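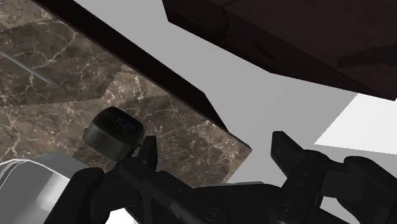 Bremari has released a set of 1,263 kitchen tasks recorded by people steering a simulated robot arm by remote control, the company said on April 22, 2024.

The set, named Storico, was built over the winter. Operators sat at a desk with a hand controller and moved the arm through short chores at a virtual kitchen island, picking up small items and setting them down somewhere else on the counter. Each run was saved with the arm's joint positions, the state of the gripper and the views from several virtual cameras, one of them close to the fingers.

Recording began in January with 8 operators. By the end there were 19, most of them hired with no background in robotics. New operators practiced for 2 days before any of their runs were kept. 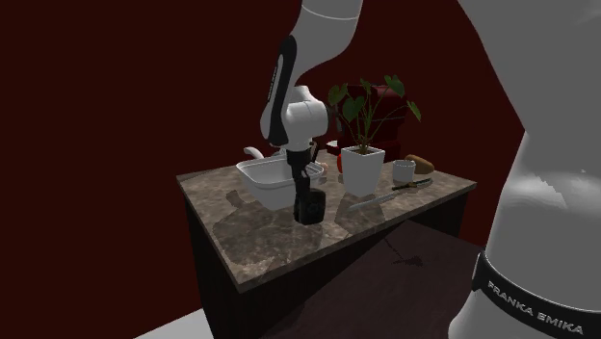
Si-woo Kang, who ran the recording work at Bremari, said the hardest part to teach was the last bit of the reach, just before the fingers close.

"People want to come in fast and fix it at the end," Kang said. "In the simulator you don't feel the counter, so you have to slow down earlier than you think. We threw out a lot of the early runs for that."

Runs were also dropped if the operator let go of an object in the air or paused too long. The company did not say how many were discarded.

The kitchen layout stays much the same from one task to the next, but the smaller items on the counter change. Kang said this was done so that a robot trained on the recordings would not learn to go to one fixed spot.

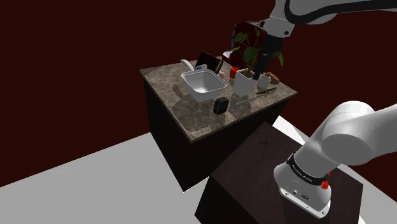

Diston, a software firm that makes planning tools for warehouse arms, has had early access to the recordings and plans to test them on its own models. Hrytsenko, which wrote the remote control software, will keep maintaining it under a separate contract.

Storico can be downloaded free for research use. Commercial users need a license from Bremari. A second set, covering tasks that need two arms, is planned, but the company gave no date for it.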